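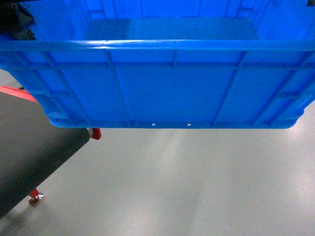

4. Januar: Wieder ein Patch für Pemivska

Das vierte Update seit Mai, und Futlow verspricht erneut, man habe »genau zugehört«. Aha. Heruntergeladen, zwei Stunden gespielt. Der Endgegner in Andora hängt immer noch in der Treppe fest, die Händler verkaufen denselben Plunder, nur das Menü ist jetzt dunkler. Von den 385 Korrekturen aus der Liste habe ich 12 bemerkt, und drei davon hätte ich lieber nicht gehabt. Den Season Pass kaufe ich jedenfalls nicht — erst wenn der Koop-Modus eine ganze Mission durchhält. 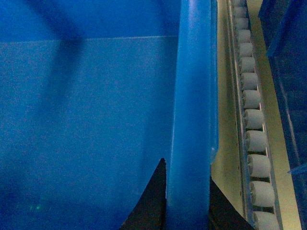

Kieran Bickerstaff schrieb abends, ich sei ungerecht, bei ihm laufe der Koop seit dem Patch stabil. Mag sein. Er spielt allerdings meistens allein. Morgen Abend probieren wir es zusammen, auf seinem Server.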